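Progress report to the Peeters fund, February 2024
Project: Tutotwood household and counter chores
Prepared by Priya Lindqvist

Work since the last report has gone mostly into picking up and putting down small objects on a flat surface. The original plan had us starting on laundry by now. We moved that to April after the first trials, when folding took more handling time than the budget allows.

The chore list stands at 12 tasks. Nine of them are tabletop jobs such as clearing a desk, sorting small items into trays and straightening a shop counter. The other three involve cloth or liquids and have not been started.

We recorded 800 demonstrations with the hand-held gripper and kept all but 131. The rejected ones were mostly too fast at the moment of closing, or the operator let go before the object was resting on the table. Jallix has rewritten the operator notes and the reject rate is lower in the newer batches.

Results on the arm are mixed. It clears boxes and blocks from a counter without help on most attempts. Rounded objects with a smooth shell are still the weak point - the fingers close too high and the object slides away. Vullik is sending a second set of finger pads with a softer face, and we will repeat the same tests with those before changing anything in the software.

Speed is also short of the target. A person tidies the test desk in well under a minute. The arm needs several, and someone has to stand by.

The current round uses a plain white surface on the wooden table, with one object at a time and the fingers starting wide open. 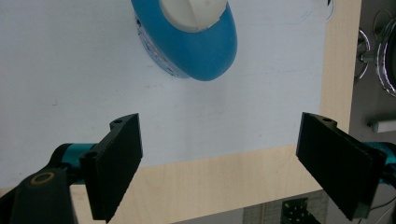 Ward Leemans thinks we should stop giving the arm one object at a time. A shop counter never looks like that, he wrote after reading the draft, and a machine that can only tidy a tidy table will not save any staff hours. He would rather see a lower success rate on a messy counter in the next report.

We agree in part. Mixed objects will be added once the new pads are fitted, and single-object tests will continue alongside them so the figures can be compared.

Spending is within the agreed amount. The only change requested is to move the unused laundry money to operator time until April.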